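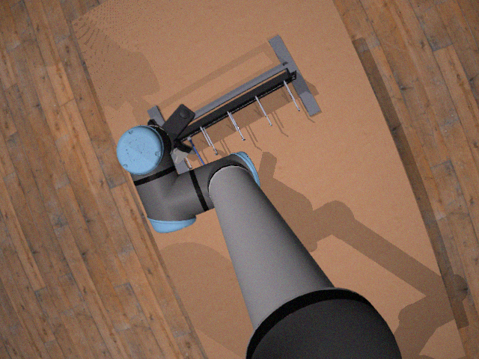 Anastasia Galanis asked under my last post whether a safety fault counts if it only ever happened inside a simulator, and I've been itching to answer her properly since Sunday. Yes! It counts! Thread.

**2/** Quick background. The job in Lernisier is cable routing: the arm takes a thin blue cable and lays it along a rail with prongs sticking out of it. All simulated for now. The same control code is meant to go on the real arm at Kyriakidis later, so whatever it gets wrong on screen, it would get wrong over there too.

**3/** We left a batch of 674 runs going overnight. Came in, opened the summary, lovely row of green. I made a cup of tea on the strength of that row of green.

**4/** Then I sorted by peak pulling force, mostly out of nosiness, and the top of the list was silly. The arm had got to the end of the cable's slack and kept going. It should have stopped dead and put its hand up for help.

**5/** Our rule is simple. If the pull at the gripper goes over the limit, the arm halts, holds still and logs a stop. In these runs the pull went over and there was no halt, no hold and nothing in the log. It just leaned on the cable until the run timed out.

**6/** The first bad one was run 403. Everything before it behaved. I love a clean edge like that, it's the best present a bug can give you. 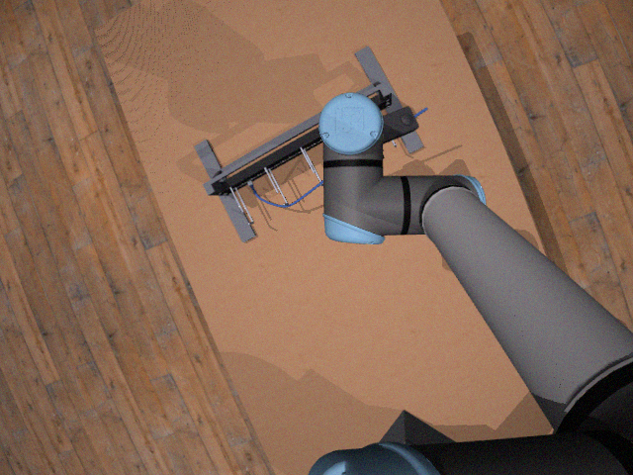

*Same setup, wrist over the rail and the blue cable sagging across to it.*

**7/** So what happened at 403? The simulator had crashed after 402 and Cernatum, our batch runner, restarted it. Good, that's its job. It brought back the scene, the arm and the cable settings. It did not bring back the force limit.

**8/** And with no limit given, our own code filled in a zero. Guess what zero meant in our own code. "No limit." I wrote that line. There's even a comment next to it saying "handy for testing" -- thanks, past me.

**9/** I replayed 403 slowly with the limit drawn on the force plot. At step 938 the pull crosses the line and the arm carries on as if the line weren't there, because as far as it knew, there wasn't one. Really odd feeling watching it.

**10/** In all, 136 runs went past the limit with no stop. The rest after the restart were fine by luck: the cable happened to have enough slack in it.

**11/** Someone asked why they were marked green. Fair question, and the bit I'm most cross about. The pass check looked at where the cable ended up and never asked how hard the arm had pulled to get it there.

**12/** Fixes so far:

- a missing limit is now an error and the arm won't move at all
- zero means zero, so any pull at all trips the stop
- the restart reads back every safety setting and compares it with the ones from before the crash
- a run can't go green if the force went over, wherever the cable is

**13/** The second one has already caused some comedy. I forgot to set a limit in a scratch test, typed 0 out of habit, and the arm twitched once and refused to do anything for the rest of the afternoon. Perfect. Exactly what I want from it.

**14/** We also now crash the simulator on purpose, partway through a batch, to see what comes back. I can't recommend it enough! It found another one within the hour: the speed cap came back all right, but the slower cap for moving near the rail didn't. Smaller problem, same family.

**15/** Back to Anastasia's question. A pretend cable can't snap and there's no bench to dent, sure. But the missing setting was real, the zero was real, and both were sitting in the code we planned to copy across in February.

**16/** Before that happens the Kyriakidis arm gets its own separate force cut-out which doesn't listen to our software in the first place. It was on the "nice to have" list. It has been moved.

**17/** A few of you wanted to know if Givemow has the same default, as it borrowed our gripper code. It did, I've checked, and the patch is in. If you copied from either, search for the force limit and see what yours does when it's left blank.

**18/** Rerunning the full batch tonight with two forced crashes in it. Will post the force plot, green or not.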